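Kustska gripper comparison: interim report to the programme board
Reporting period ending January
Prepared by the evaluation lead, Plidance

1. Where we are

The board asked whether the Kosik jaws justify their price over the Urquijo jaws we already own. On the evidence so far I would not sign the order. I would not rule it out either, and the rest of this report explains why I am less sure than the supplier's summary suggests.

We have finished the first block of small-bottle trials and are part of the way through the second. The task is dull on purpose. Bottles of food colouring are left on a table, upright or on their sides, and the arm has to pick them up and put them where they belong. The sizes are mixed, which neither supplier much likes. 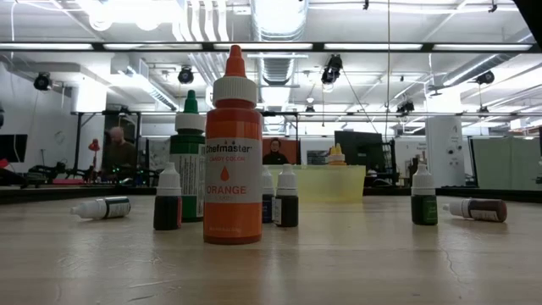
Bottles on the test table, large squeeze bottles among the small dropper bottles.

2. What the first block told us

Less than I had hoped. The two sets of jaws were close on upright bottles, and I do not believe the gap between them would survive a change of operator. The trouble comes with bottles lying down. Both sets can pick them up, but the angle of approach matters far more than the shape of the jaw, and angle is something the operator controls. We may have spent most of a month measuring our operators.

The Kosik jaws were easier to fit and have stayed in line so far. The Urquijo jaws needed shimming 3 times. That is a real cost and I have counted it against them.

The supplier's brochure claims a service life of "thousands of picks". We have logged 2,000 across both sets and seen light wear on each, which proves very little.

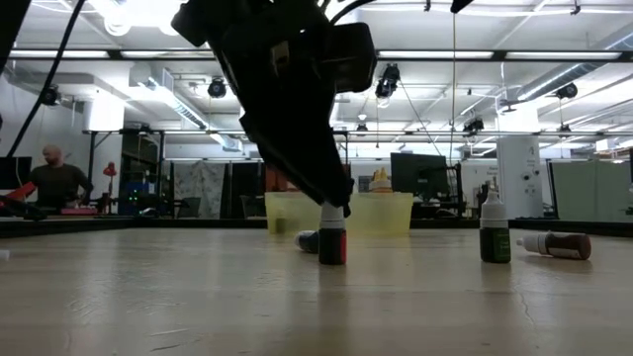
Has the more expensive gripper earned its price yet?
Only on set-up time. On picking, the difference is too small to act on, and the second block will have to show something clearer before we recommend buying.

3. Cameras

I was doubtful about putting cameras at the wrist as well as over the table, and I remain doubtful about the cost. The wrist view does help when a bottle is hidden from the fixed camera by the arm itself. It also fills with gripper at close range, at just the point where the operator wants to see the tip. Moving the mount back by a small amount improved this on the bench, but the longer bracket shakes, and we have not settled on a length.

The delay on the wrist feed was worse than on the fixed one during the first block. A change of cable brought it down. We did not change anything else at the time, so I am fairly confident in that result, more so than in most of the others here.

4. Two-arm work

This was added at the board's request and I would still have left it until later. Working with two arms over one table means each arm gets in the way of the other's view, and operators slow down badly. Roughly 26 hours of the period went on it, much of that on cable routing.
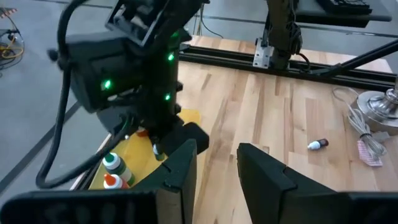 Wrist view from the left arm, with the second arm holding a small bottle.

There is one useful finding. Operators who used the second arm's wrist view as a spare table camera made fewer failed grasps with the first. I would like to repeat this with people who have not been told what we are looking for.

5. Spending and next steps

We are within budget. Spare fingertips have cost more than planned and travel less. I ask the board to agree the following for the next period:

Hold the Kosik order until the second block is complete.
Fix the approach angle in the test script, so that the jaws are compared and the operators are not.
Train 5 new operators who have used neither set.
Pause two-arm trials, apart from the repeat described in section 4.

The wear figures will follow separately once the fingertips have been measured.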